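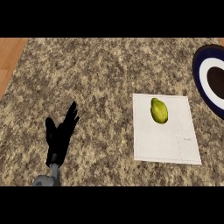
From: Brittany Kowalchuk
To: lab-equipment list
Date: January 9, 2025
Subject: Re: gripper money, and do we go sim first?

Hi all,

Yes to sim first, and I'm happy to do the legwork! I spent most of yesterday evening in the kitchen counter setup (granite top, sheet of paper, the green fruit, the plate) and I keep coming back to the same thought: we can learn a lot about which gripper we want before we pay for one. Changing the fingers in software costs me an afternoon. Changing them on the bench costs us a purchase order and a wait.

> Has anyone priced the Cikier gripper against the Bélanger one?
> I'd like to put 2 of something in the March request, but I don't
> want to end up with a drawer of parts again. Also, is the
> Lurkdale bench still the plan, or are we starting over?
> - Disto project desk

Prices first. The Bélanger quote came back at $730 per gripper, cable and mounting plate included. Cikier hasn't answered me yet, so please leave that line blank and don't guess (I'll nag them again). Spare fingertips are extra from both, and I'd budget three sets, remembering how quickly we went through the last ones.

Lurkdale bench: still the plan, as far as I'm concerned. It's solid, it's the right height, and it's already paid for. What it needs is a proper top. The speckled stone pattern in sim is wonderfully busy, and I'd love a real surface like that so the vision side gets a fair workout. Could we ask for a countertop offcut? A stone yard might let one go cheap.

For March I'd put down two grippers, the fingertips, the offcut and a little for plates and produce. I'd hold the second arm for the next round. If the fruit-to-plate runs look good in sim, that request will be so much easier to write!

Can somebody check whether shipping comes out of our line or the shared one? I have the old spreadsheet but the tab is locked.

Brittany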